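Sorting the plug drawer (and keeping it sorted)
Posted 15/10/2021 in Around the House

I put this job off all summer. Every time I went looking for a plug adapter I had to dig through the same drawer, and every time I ended up with the wrong one and a handful of rubber bands.

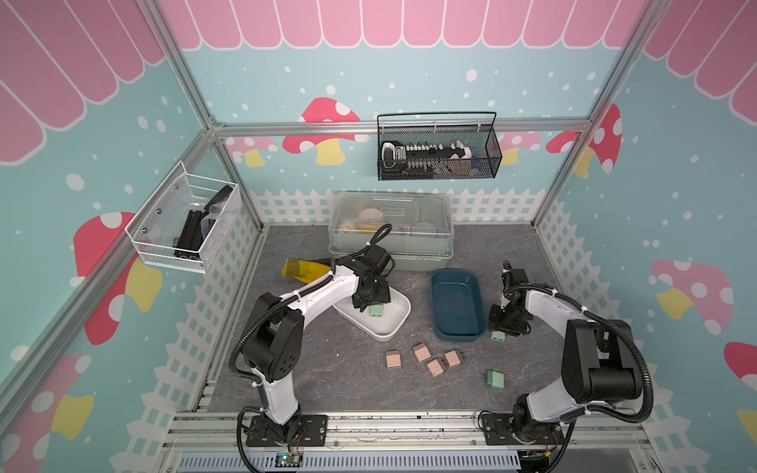
So, first thing: get everything out of the drawer and onto a flat surface where you can see it. I mean everything! Mine had adapters, phone chargers, two dead flashlights, a bike key and the little screws from a Hedegaard shelf I gave away years ago. Don't try to sort inside the drawer. I've tried, and all you do is stir.

Then pick two trays. Two is plenty. I used to have one of those organizers with a dozen tiny slots and I could never remember what each slot was for, so it all went back to being a jumble by July. Plain rectangular trays are best, one light and one dark if you have them, because then you can tell anyone in the house "adapters in the white one" and they'll get it right without a label. Mine are leftover food trays from the back of the pantry, washed and dried overnight.

Sorting by color works surprisingly well if your adapters come in different colors. Pale pink in one tray, soft green in the other, done. If yours are all white (most of mine used to be), put a dot of nail polish on the back, well away from the pins, and let it dry completely before you put it away. I do one color for travel and one for the house. My sister uses colored tape, which looks neater but peels off in a warm suitcase.

A few other things I've picked up:

Lay them down on their sides, pins all pointing the same way. They take up less room and you don't jab your fingers reaching in.

Look at each one before it goes back. Bent pins, a crack in the casing, any brown marks or a burnt smell and it goes out with the electrical recycling. Please don't straighten a pin with pliers and hope for the best.

Wipe them with a dry cloth only. An old toothbrush gets the fluff out of the corners.

Check the trays fit the drawer before you fill them. Yes, I learned this the hard way, with both trays full and the drawer stuck half open. A deep tray needs more height than you'd think.

Line the drawer with a bit of non-slip mat. I cut mine from a roll of Wundano liner and it stops the trays from sliding forward every time you pull the handle.

Cables get their own place. Once they're in with the plugs you're back to the tangle, so mine hang on a hook inside the closet door, each one looped and held with a bread tie.

The whole thing took me around 2 hours, including the time I spent trying to work out what one mystery charger belonged to (still don't know, it's in a bag on the shelf until spring). If you've got a good trick for the long power strips, leave it in the comments, because mine are still in a heap under the desk.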